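Boletim técnico de automação
Separação de peças a granel: comparação de garras na célula de Drernside

A segunda fase dos ensaios de recolha a granel terminou na célula de Drernside. O objetivo era escolher a configuração de garra a instalar na linha de preparação de conjuntos de Susville, onde blocos retangulares chegam misturados numa caixa metálica e têm de ser retirados um a um, separados por cor e entregues numa orientação conhecida. Foram avaliadas duas soluções: uma garra de dedos metálicos de acionamento pneumático e uma garra elétrica de curso longo, ambas montadas no mesmo braço e comandadas pelo mesmo controlador.

A primeira fase, descrita na edição de outubro, tratou apenas da visão. Ficou decidido nessa altura manter a câmara fixa, fora do braço, e abandonar a montagem no punho. A câmara no punho dava melhor resolução a curta distância, mas obrigava a uma paragem adicional por ciclo e a uma recalibração sempre que se trocava de garra. Com a câmara fixa, a calibração mão-olho faz-se uma vez e conserva-se enquanto a caixa e a base do robô não forem deslocadas. Por esse motivo, a caixa passou a ser fixada com grampos de mola antes de cada série.

Protocolo

Cada garra executou 300 ciclos de recolha, divididos em séries de 10 peças. No início de cada série as peças foram despejadas na caixa sem qualquer arrumação. O ciclo considera-se válido quando a peça é depositada fora da caixa, dentro da tolerância angular definida, sem intervenção do operador. Contam como falha a pega em vazio, a queda durante o transporte e a paragem por força excessiva. A repetição automática foi limitada a uma tentativa.

A força de fecho não foi igualada entre as duas garras. Optou-se por regular cada uma para o valor mínimo que segurava a peça mais pesada com a aceleração nominal do braço. A comparação é, portanto, entre configurações prontas a usar e não entre princípios de acionamento.
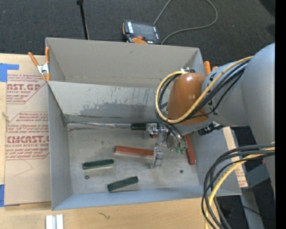 Texto: Redação técnica, Drernside | 6 de março de 2022 | Secção: Ensaios e integração

As peças usadas são blocos verdes e vermelhos de secção retangular. A cor não interfere na pega, mas interfere na segmentação: o verde-escuro tem pouco contraste com o fundo cinzento da caixa nas zonas de sombra, e os reflexos do fundo metálico geram contornos falsos. A exposição foi fixada manualmente depois de a exposição automática ter produzido variações entre ciclos consecutivos, conforme a posição do braço sobre a caixa.

Garra de dedos metálicos

A garra pneumática completou 300 ciclos sem avaria mecânica. Os dedos são estreitos e entram bem entre duas peças próximas, o que reduz a necessidade de as afastar previamente. Nas peças deitadas no centro da caixa o comportamento foi regular. As dificuldades concentraram-se junto às paredes. Quando o bloco fica encostado, um dos dedos tem de descer entre a peça e a chapa, e a folga disponível é muitas vezes inferior à espessura do dedo. O planeador rejeita a pega e procura outra orientação, nem sempre com sucesso.

As peças inclinadas contra uma parede constituem o segundo caso crítico. A pega é possível pela extremidade superior, mas a peça tende a rodar entre os dedos durante a subida e chega ao ponto de depósito fora da tolerância angular. Pastilhas de borracha nas faces interiores atenuam o problema e aumentam a espessura do dedo, agravando o primeiro caso. Foram testadas duas espessuras de pastilha. Nenhuma foi adotada.

O tempo de fecho é curto e constante. Em contrapartida, a garra não devolve a posição dos dedos: o controlador recebe apenas o sinal de fim de curso. A confirmação de peça presente teve de ser feita pela câmara, com o braço afastado da caixa, e este passo acrescenta tempo a todos os ciclos, incluindo os que correm bem.

Garra elétrica

A garra elétrica completou igualmente os 300 ciclos. A leitura contínua da abertura permite distinguir de imediato uma pega em vazio de uma pega válida e dispensa a verificação pela câmara. Permite também uma abertura parcial, regulada para cada aproximação, útil quando há peças vizinhas que não convém deslocar.

O corpo é mais volumoso. Com a garra na vertical, a aproximação aos cantos fica limitada pelo próprio invólucro, e foi preciso autorizar inclinações do punho que o planeador antes excluía. A alteração aumentou o número de trajetórias calculadas por ciclo e, em 118 casos, o tempo de planeamento ultrapassou o limite de 100 ms fixado no caderno de encargos. A ultrapassagem não provocou paragens, mas retira margem à cadência pretendida para Susville.

Cablagem

O encaminhamento dos cabos foi a origem da maioria das interrupções não relacionadas com a pega. Um laço demasiado curto no punho limita a rotação do último eixo; um laço demasiado largo roça na borda da caixa quando o braço desce aos cantos. A solução provisória consiste em prender o feixe junto ao punho e deixar folga apenas no troço seguinte. Para a instalação definitiva está prevista uma guia articulada ao longo do antebraço, com os tubos de ar separados dos cabos de sinal.

Recomenda-se aos colegas que repitam o ensaio que percorram manualmente os quatro cantos da caixa, com a consola à mão e velocidade reduzida, antes de lançar a primeira série. Os limites de software do último eixo devem ser ajustados depois de fixados os cabos, nunca antes.

Controlador

O programa de recolha correu no controlador Skorkov, com a troca de garra feita por seleção de perfil. Cada perfil guarda o ponto central da ferramenta, a massa, o centro de gravidade e os tempos de espera. Durante a primeira série com a garra elétrica, a massa declarada era ainda a da garra pneumática, e a deteção de colisão disparou repetidamente na fase de subida. A série foi anulada e repetida. O perfil passou a incluir uma verificação de massa no arranque.

O módulo de planeamento Nikolaidis foi usado sem alterações, à exceção do intervalo de inclinação do punho já referido. A biblioteca aceita um modelo simplificado da caixa. Convém incluir nesse modelo a divisória inclinada: nas primeiras simulações tinha sido representada como parede vertical, e o planeador aceitava posições que a inclinação real da chapa não permite.

Decisão e próximos passos

A garra elétrica foi selecionada para a instalação piloto em Susville, com dedos novos, mais compridos e de ponta adelgaçada. A garra de dedos metálicos fica montada em Drernside como referência e será usada para validar as alterações à segmentação. Os desenhos dos dedos estão em revisão e a guia de cabos aguarda encomenda. Os registos completos dos ciclos e os perfis de ferramenta encontram-se na pasta partilhada da célula, na área de ensaios de recolha; os pedidos de acesso devem ser dirigidos à redação técnica.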